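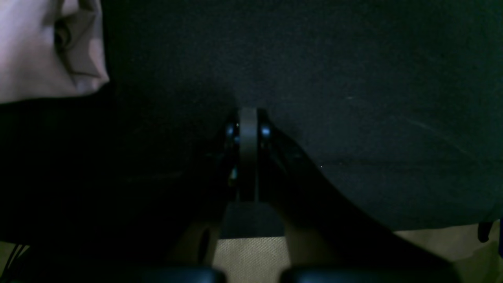
Black clothes going gray after a few washes
Laundry and Fabric Care > General

pebblewash
Posted Monday
We moved to Kotside in the spring and since then every black thing we own has been turning gray. Cotton T-shirts are the worst. Two pairs of work pants went next, and now a fleece that I've only washed four or five times has a dull look across the chest and sleeves. My other colors seem okay, or at least I haven't noticed.

Details: front loader, Hastau, bought used. I run cold on the normal cycle with 1,000 rpm spin. Detergent is the Grarnero powder, the regular one, one full scoop. No softener. Everything goes in the dryer on medium. I've tried the vinegar thing and didn't see a difference.

Is this dye loss or something sitting on the fabric? I'd like to know before I buy new shirts and do the same thing to them.

tumble_low
Powder in cold water. That's your problem. Powder needs warm water to dissolve, and on a short cold cycle some of it stays in the cloth. Switch to a liquid.

oldmangle
I don't agree that it's always the powder. I've used powder in cold for years and my black socks are fine. Kotside is on well water, isn't it? If it's hard, you get mineral film on everything and it shows up on black first. Check your kettle and your shower head.

pebblewash
Kettle is pretty bad, there's white scale in the bottom. We're on the town supply, but I think the town gets it from wells.

oldmangle
Then that's at least half of it.

tumble_low
Hard water makes powder worse, so we're saying the same thing.

oldmangle
Not quite. You told them to switch to liquid. I'd say keep the powder, which has softeners in it that most liquids don't, and wash warm. Liquid in hard water with no booster will leave you with the same film plus whatever is in the liquid.

nine_lines_of_wash
Before anybody buys anything, do a soak test. Take one of the gray T-shirts and put it in a bucket of plain hot tap water for 30 minutes. No detergent. Stir it once or twice with a spoon. Look at the water. If it's cloudy or feels slick between your fingers, you have residue. If it's clear but has a dark tint, you're losing dye. You can get both.

After that, wring it out and let it dry on a hanger, then hold it next to one you haven't soaked. Do this in daylight. Kitchen lights make everything look gray.

hemline_south
Third option is wear. Cotton fibers break at the surface when they rub, and the broken ends stick up and scatter light. It looks like fading but the dye is still there. Turn the shirt inside out and compare. If the inside is a lot darker, that's abrasion, and no detergent change will bring it back. You can slow it down by washing inside out and not overloading the drum.

A fabric shaver helps some on fleece. I wouldn't use one on a thin T-shirt.

pebblewash
Did the soak test with two shirts. Water was cloudy and felt slippery on both. Not much color in it. The soaked ones dried darker than the others, not like new but clearly better. Inside of the shirts is only a little darker than the outside.

So residue, mostly?

nine_lines_of_wash
Sounds like it. Run a load of just the black stuff on warm with no detergent and an extra rinse. Look through the door during the wash. If you get suds with nothing added, run it again until you don't.

Then cut your dose. A full scoop is a lot for a front loader unless the clothes are really dirty. Start at half.

tumble_low
Still think liquid is simpler, but the half dose is good advice either way.

drip_dry_dana_rd
We had the same trouble in Nepia. We put in a water softener and it stopped. I know that isn't cheap. The small one we got was $159 on clearance and only feeds the laundry room, and I did the hookup myself. The salt is an ongoing cost.

oldmangle
A softener for one room is overkill for some T-shirts. A spoonful of washing soda does the job.

drip_dry_dana_rd
It isn't only T-shirts. Towels came out softer and the machine's heating element isn't scaling up anymore. If the kettle is as bad as they say, the washer is getting the same water.

oldmangle
Fair point about the element. I'd still try the soda first. Go easy on it with wool or silk, and keep it off anything labeled hand wash.

hemline_south
Also, dryer. Medium heat until bone dry is hard on black cotton. Take shirts out when they're slightly damp and hang them. Keep them out of direct sun, though. I ruined a black linen shirt on a south-facing line one summer, one shoulder went brown.

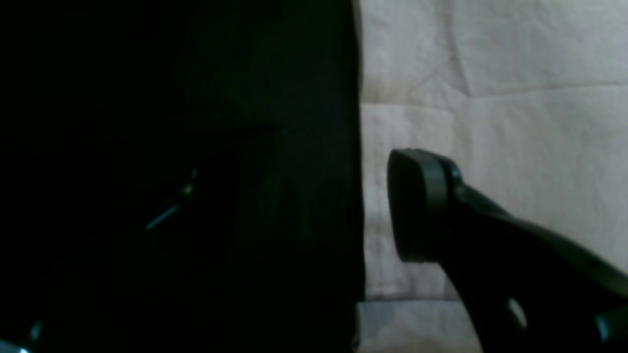
sockdrawer_b
Can you wash black fleece together with black cotton, or should they be separate?

hemline_south
Separate is better. Cotton sheds lint and fleece holds on to it, so the fleece comes out covered. Wash the fleece inside out on cold or warm with a small amount of detergent, and skip the softener. If you have to mix them, at least keep towels out of that load.

sockdrawer_b
Thanks. I've been putting towels in with it every time.

inkwell_laundry
Coming in on dye loss, since it hasn't been covered much. If the soak water is clear and the shirt is evenly pale, the dye is gone and you can redye it. All-purpose dye works on cotton. It won't take on polyester thread, so the stitching may stand out, or if the thread is cotton it goes dark along with the rest. Weigh the garment dry and follow the packet. Rinse until the water is clear and wash it alone the first two times.

I wouldn't bother for a cheap T-shirt. For jeans or a jacket you like, it's worth an evening.

tumble_low
Does salt or vinegar in the first wash set the dye?

inkwell_laundry
Not on store-bought clothes. The dye is already as fixed as it's going to be. Salt is for when you're dyeing, and vinegar is for wool and nylon dyes.

tumble_low
My whole family does the salt thing.

inkwell_laundry
So does mine. It won't hurt the shirt.

pebblewash
Update. Two warm washes with no detergent, and there were suds in the first one, quite a lot. Second had almost none. I'm on half a scoop now with warm water and an extra rinse. The T-shirts look decent. The work pants are still gray at the knees and the seat, so I guess that part is wear. The fleece came out best of anything.

Picked up a test strip pack at the hardware store too. Top of the scale for hardness, the last color on the card. Holding off on the softener until November when the rent on the storage unit ends. Using washing soda for now.

nine_lines_of_wash
Good result. Wipe out the detergent drawer while you're at it, the powder cakes up at the back.

pebblewash
Just looked. It's caked.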